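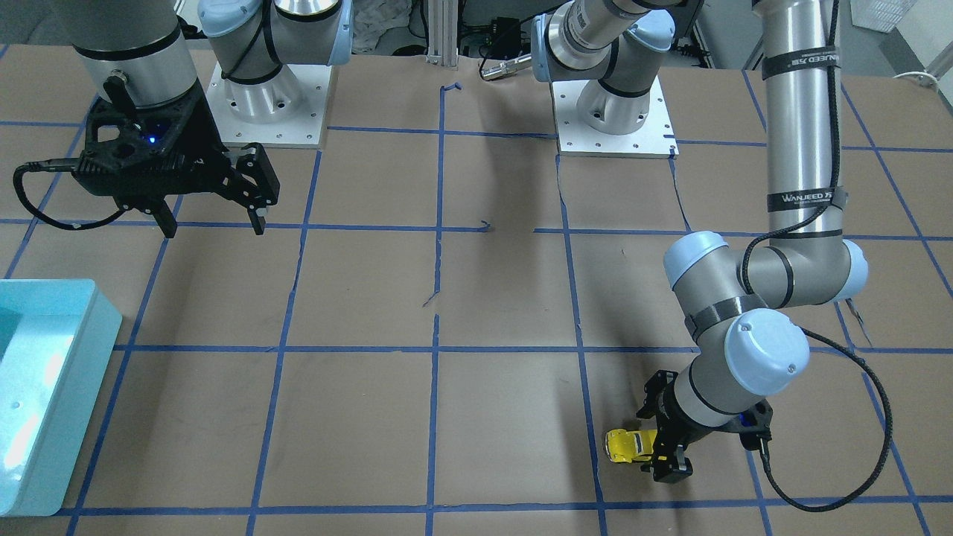
Gripper trial at Thibodeaux ends in a near draw

2 September 2020

Two brands of gripper, 400 picks each and one box of toys. That was the summer at the Thibodeaux workshop, where engineers have been deciding which parallel gripper will go on the company's two-armed sorting stations.

Sestov's model made 369 clean picks. Fasitz, the cheaper of the two, finished 4 behind, a result both sales teams have already described as a clear win.

The rules were simple. An arm had to lift a toy from a taped square on brown paper, hold it level and put it in a bin. Small cars gave the most trouble, said test lead Réka Szűcs, who has now watched more toy traffic than most parents.

"They roll when you touch them wrong," she said. "The brochures show cubes. Everybody's gripper is wonderful with cubes."

Cables were the other sore point. Szűcs wants a shorter run to the fingers before the next round, and fresh tape - the grid has been patched so often that the squares are now a matter of opinion.

A third entry, from Wanine, missed the deadline and will be tested in December, along with 50 new toys. Thibodeaux says it will place its order after that.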